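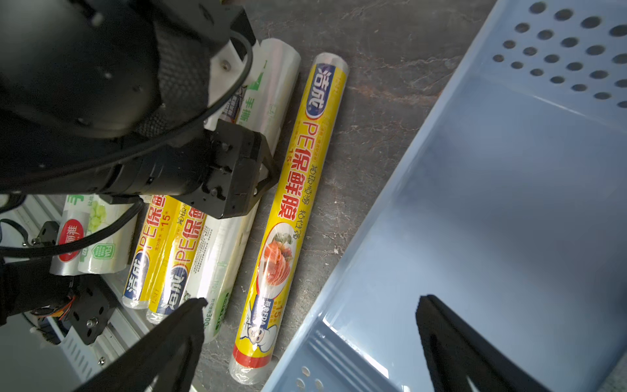 Search this site Enter keywords Go

Progress report to the Dadby program office
Vesura project, bimanual sorting work package
Prepared by Danica Zeman; demonstrations supervised by Morena Vitale
May 29, 2020

1. Status

Collection for the wrap-roll task is under way at the Sosatport lab. The work plan calls for 286 accepted demonstrations. At the close of this reporting period 200 have been accepted and 9 rejected. Rejected episodes are kept in a separate store with a reason code and are not used for training.

The task is to move rolls of kitchen wrap between the countertop and a light blue plastic basket using two arms. Each episode is recorded as joint positions, gripper commands and synchronized video from the fixed camera and both wrist cameras. Start positions are changed between episodes according to the Tóth layout sheet, which Morena Vitale revised after the first batch showed too little variety in roll angle.

2. Workcell

No changes were made to the arm mounts during the period. The fixed camera was recalibrated once, following a lens replacement. Episodes recorded before and after the recalibration carry different calibration tags, and the loader reads the tag before computing any image coordinates.
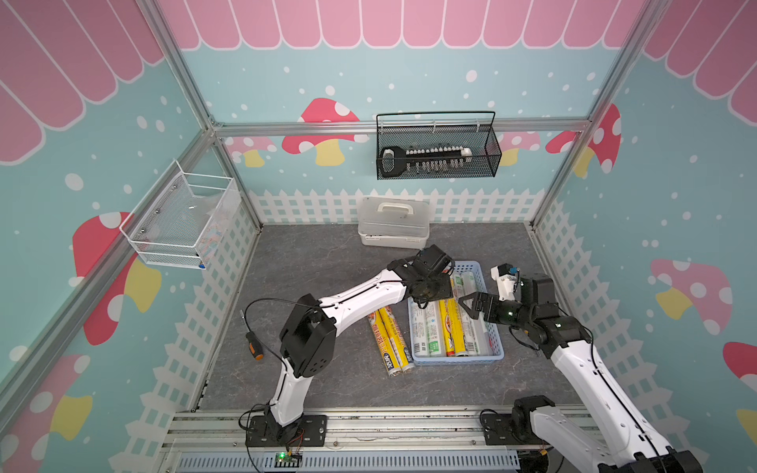

Why are both arms recorded when only one is moving a roll?
The policy outputs commands for both arms at every time step, so the idle arm needs a recorded target as well. Leaving it out would require a second model to decide when each arm takes part.

3. Data quality

Most rejections came from dropped video packets on one wrist stream. The remainder were operator errors, mainly a gripper closed before the fingers had cleared a neighboring roll. A timestamp check now runs at the end of each episode, and the operator is told at once if a stream is short. Automatic checks agree with manual review on 98 percent of the episodes reviewed so far.

Glossy packaging remains a difficulty. Reflections shift with wrist angle, and at close range the printed labels blur. We have left exposure fixed and will compare a small training run with and without brightness augmentation before altering the camera settings. 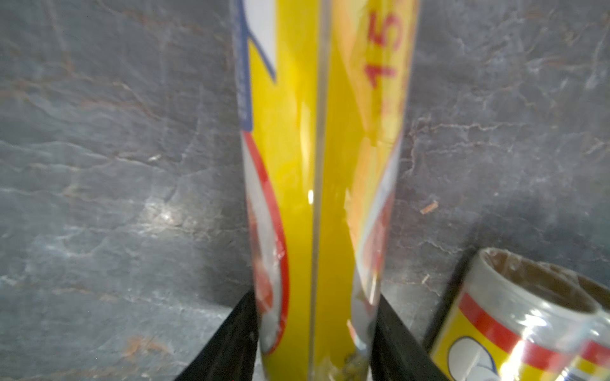 Figure 3. Wrist camera view, upright roll held between the gripper fingers.

4. Next period

The remaining demonstrations are scheduled for completion in July. Training on the accepted set will start in parallel, using the existing compute allocation. No change to the budget is requested. The updated layout sheet and the list of reason codes will be sent to the program office with the next data release.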